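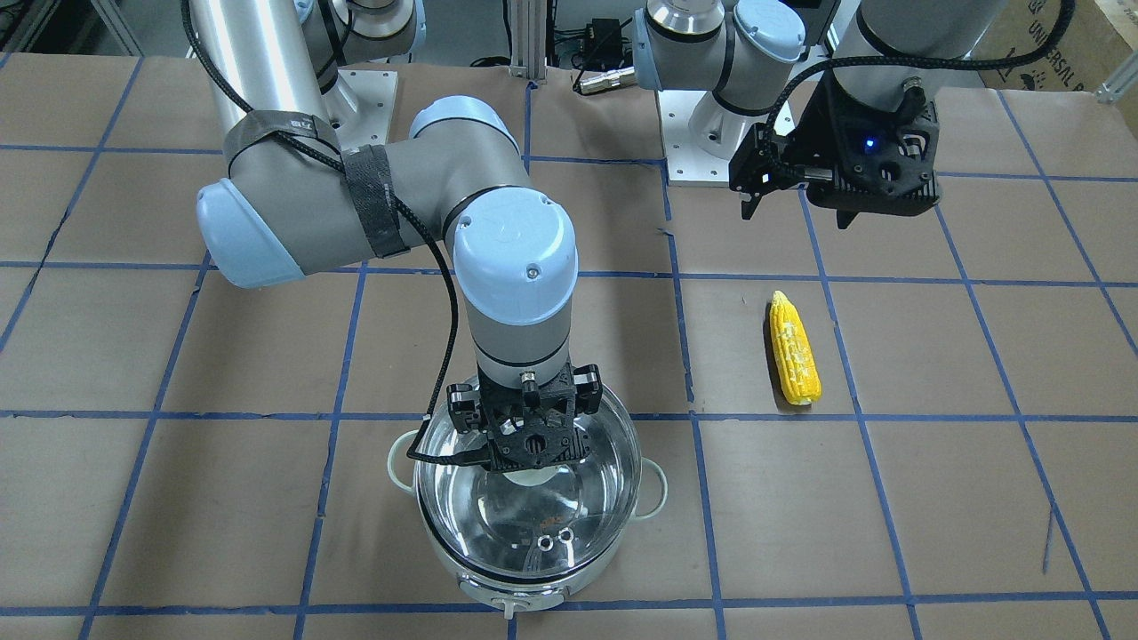
Both arms at the pot-and-corn station, lid on.

Teaching by Demonstration: Frequently Asked Questions

Reading time: 7 minutes

These are the questions we get most from people booked to record demonstrations at the Cormier workshop, and from the groups who use the recordings afterwards. If yours isn't covered, ask Azucena Serrano, who runs the bench schedule.

What does a demonstration consist of?

One complete run of one task, from the start pose to the end pose, with a person in control of the arms the whole way. For the pot task that means lifting the lid, setting it down on the paper, picking up the corn, putting it in the pot and replacing the lid. The system records joint positions, gripper opening and all camera views together. A run with a missing camera view is not a demonstration and gets deleted.

Do I need experience with robots?

No. Most of our operators had none. You need reasonable patience and two working hands. People who have spent a lot of time on game controllers are not noticeably better at it, and they tend to go too fast on the first day.

How long is the training?

A practice block is 45 minutes. You do three of these before any of your runs are kept. The first is spent moving the arms around with nothing on the table. In the second you pick things up and put them down wherever you like. The third is the real task, recorded and reviewed with you, then thrown out.

What is the difference between hand guiding and remote control?

In hand guiding you hold the arm itself and move it through the task. The motors carry the weight and you supply the direction. In remote control you sit at the Farkska desk and move a pair of small handles, and the arms on the table follow.

We use hand guiding for setting waypoints and for short, single-arm motions. Anything that needs both arms is done by remote control. With hand guiding your own arms and sleeves end up in the camera views, and a policy trained on those views will be looking for sleeves that aren't there when it runs by itself.

Can I switch methods partway through a session?

Not within a task. Finish the set, close it, and open a new one under the other method. Mixed sets have to be pulled apart by hand later and it takes most of a day.

Why is there blue tape on the table?

It's a grid for placing objects. Before each run the session sheet gives you a square for the pot and a square for the corn. Put the object in or near the square. You don't need to line it up with the tape, and we would prefer you didn't. A bit of variation inside the square is useful. What we want to avoid is everyone putting the corn in the same comfortable spot near the front for a whole afternoon.

The tape is laid by hand, so the squares are not all the same size. Please don't "fix" it. If a strip lifts, press it back down. If it tears, tell the bench lead and keep going unless the loose end is in the way of a gripper.

Does the paper need to be clean?

No. Scuffs, creases and old marks are fine. Replace it only if it has torn through or a fold is high enough to tip something over. When the paper is changed, note it on the sheet, as the colour shifts a little from roll to roll.

Why a toy ear of corn?

It holds its shape, it doesn't go off, and the gripper can squeeze it all day. It is also awkward in a useful way. It's thick at one end and narrow at the other, and it rolls if you nudge it.
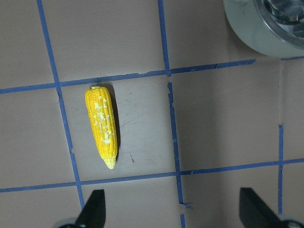 Which way you turn it matters more than new operators expect. The fingers should close across the cob, from side to side, near the middle. If you take it by the pointed end it swings, and you'll spend the next while trying to straighten it over the pot. When the sheet asks for a rotated start, turn the corn on the table and then turn your wrist to match. Don't approach at the old angle and hope.

What do the wrist cameras see?

The patch of table in front of the gripper, usually with the two fingers showing at the edge of the view. They're the best guide for the last few centimetres of a grasp, and they're useless for finding things on the far side of the table. Use the overhead view to get close, then look at the wrist view to finish. The Farkska desk shows both, side by side. Try not to look up at the real arms. The policy only gets the cameras, and if you are relying on something the cameras can't see, your run will teach it very little.

How do I pick up the lid?

By the knob. Bring the gripper straight down over it with the fingers open, stop, check the wrist view, close, then lift straight up. The lid is glass with a steel rim and it will slide out if you lift at an angle. Once it is clear of the pot, move sideways first and then lower it.

If you feel unsure of the grasp, open, back up and try again. That is allowed and the run is still good. We like to have some recoveries in the set. What we can't use is a lid being dragged off the side of the pot.

What should the other arm be doing?

Waiting, up high, fingers away from anything. It doesn't have to be perfectly still, but don't let it drift down toward the corn while you are busy with the lid. Common mistake. Your idle hand sinks when you concentrate, and the arm sinks with it.

How fast should I go?

At about the speed you would use for a full cup of tea. Steady is better than quick. Long pauses are a problem too, because the policy learns to pause. If you need to think, do it before you press record.

What counts as a failed run?

An object leaves the table. The arms touch each other. The lid goes down hard. You forget a step and go back for it after the end signal. Mark it failed on the desk and start over. Don't delete it yourself. Failed runs are kept in a separate folder and somebody does look at them.

How many runs are needed before the robot can do it alone?

It depends on the task and how much the starting positions vary. For the pot task we trained a first version last June on nearly 5 hours of recordings. It managed the lid fairly well and was poor with the corn at the back of the table, where we had the fewest runs. We added more runs there and it improved. There's no fixed number we can promise for your own task, so please don't put one in a funding application and credit it to us.

Is it safe to reach in and move the objects?

Only when the desk shows HOLD and you have taken your hands off the handles. Reset the table, step back behind the line, then release. One person at the table at a time. The arms are speed limited during recording but they'll still give you a good bruise, and the elbows stick out further than you expect.

Check the cables while you're there. They should hang in a loose curve past the wrist. If one has gone tight or hooked over a finger, call the bench lead before moving the arm.

Can I bring my own objects?

Yes, with notice. Send the measurements and weight to Azucena a week ahead. Nothing wet, nothing sharp, no real food. Very shiny or clear things are allowed but take more runs, as reflections change every time an arm moves over them. We've had a fair bit of that with the pot.

What file format do I get?

Runs are stored in Puvitz format, one folder per run, with a plain text log. The Graveo converter will turn them into most of the common training layouts. Joint angles are in radians and gripper opening is a value from zero to one. Older sets used a percentage, so check the log before you combine anything.

Who owns the recordings?

The group that booked the session. Cormier keeps a copy for checking calibration and won't pass it on unless you agree in writing. Operators' names are not stored with the runs. Each operator has a number, which lets us find out if one person's style is affecting the results.

My arms get tired. Is that normal?

Yes. Remote control is more work than it looks, mostly in the shoulders. Drop the seat so your elbows rest on the pads and take the break when it comes up on the screen. Runs recorded after a skipped break are usually the ones with the sinking idle arm.

What if I have to cancel?

Let us know by noon the day before so that the bench can go to someone else. There's normally a waiting list for afternoons. Mornings are easier to get.

Last updated: 20 January 2021

This site uses cookies to remember your settings. By continuing to browse you agree to their use.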